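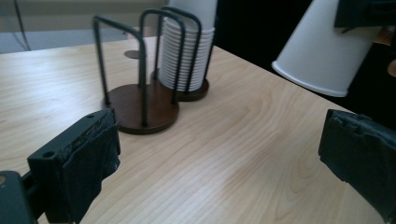
Standards & Practice Desk

Magazine > Automation > Features > Handling
News Features Tests Standards Archive Subscribe
12 comments | 488 shares

Writing the rules for a paper cup

A paper cup weighs very little, deforms under light pressure and nests so tightly that two can pass for one. For those reasons it appears in many demonstration sets recorded with hand-held grippers, where a person performs the task and the recording is later used to train a robot arm. The task is easy to state: take a cup from a stack, place it, return it to a wire holder. Getting different operators to record it in the same way takes more paperwork.

Henk Verbeke drafted the handling sheet now used at Cetach. Its first version, finished in May, ran to 12 pages, and operators did not read it. The current version has six rules on one side of paper.

Rule one covers the start state. Every item must stand inside the working area before recording begins, and the holder may not be moved to suit the operator's reach. Rule two covers the hands. Both grippers start above the near edge of the table, jaws open, and return there at the end of the take.
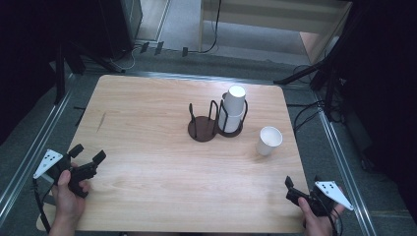

The start position matters more than operators expect. If one take begins with the jaws already over the holder and the next begins at the edge, the first second of motion has no common meaning, and a model trained on both will hesitate or drift. Cetach rejects a take when either gripper leaves the start position before the signal. Cable routing is checked at the same time, with slack kept outside the table edge.

Rule three limits squeeze. A cup is to be held on its side wall, with the pads facing each other, and closed only until the cup can be lifted without slipping. Creased cups are withdrawn after the take.
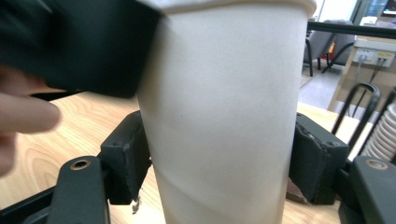 Photo: Cetach / Handling Group

Rules four and five deal with nesting and release. An operator who lifts two cups by mistake must finish the motion and mark the take, without shaking the extra cup loose. On release, the jaws open fully before the hand withdraws. Partial opening drags the cup and leaves it off its mark.

Rule six concerns pads. Koen Vermeulen, who audits recordings for Courtois, wants a fixed replacement interval. "Worn padding changes the grip, and the change is slow enough that the operator adapts to it," he said. Verbeke prefers inspection at the start of each session, on the grounds that wear depends on the object handled. The sheet currently follows Verbeke, with the pad condition entered in the session log.

Pumier and the Jumcombe test site have adopted the sheet with 2 changes: a longer pause before the signal, and a separate code for takes in which the holder tips. Revision requests for the next issue close on 2024-07-04.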